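Sunflower cloths are back at the Kalska fabric fair

2023-07-24

Good news for anyone who missed out in January: the big printed art cloths are coming back to the Kalska fabric fair, and this time there are plenty to go around! Clendora, the small print shop behind them, has 600 ready for the opening morning, and the sunflower is once again the one everybody is asking for.

It's easy to see why. The print is taken from a painting of a wilted sunflower, all thick strokes and curling petals, with orange, rust red and mustard yellow blazing away against deep teal and cobalt blue. The dark green seed head in the middle is a treat up close (go on, put your nose right up to it), and there are little streaks of olive in the petals that you might miss the first time. It's a large piece of cloth, too, so it can cover a good stretch of table, hang on a wall or go over the back of a tired old couch.

The winter fair brought in 2585 visitors, a wonderful turnout for a cold weekend, and the cloths were gone before lunch on the first day. The shop has doubled its stall space this summer and will be next to the Fliso yarn stand, just inside the main doors of Kamath Hall. There will be four designs in all, with the other three on show for the first time at the fair.

Bring a bag, and bring a tape measure if you have a certain table in mind. The hems are left for buyers to finish as they like, and the sewing corner will be open all day with machines, thread and plenty of friendly advice.
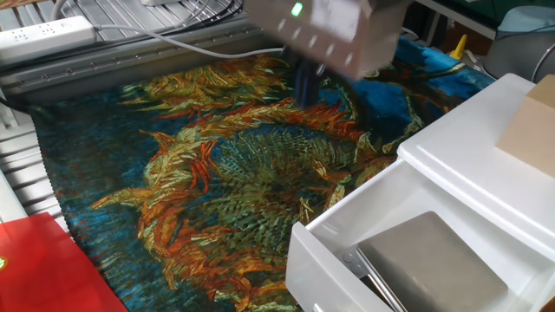
Getting there

Kamath Hall opens at 10 a.m. and entry is free. Parking is behind the building, and the side entrance has a ramp. Stalls take cash and cards.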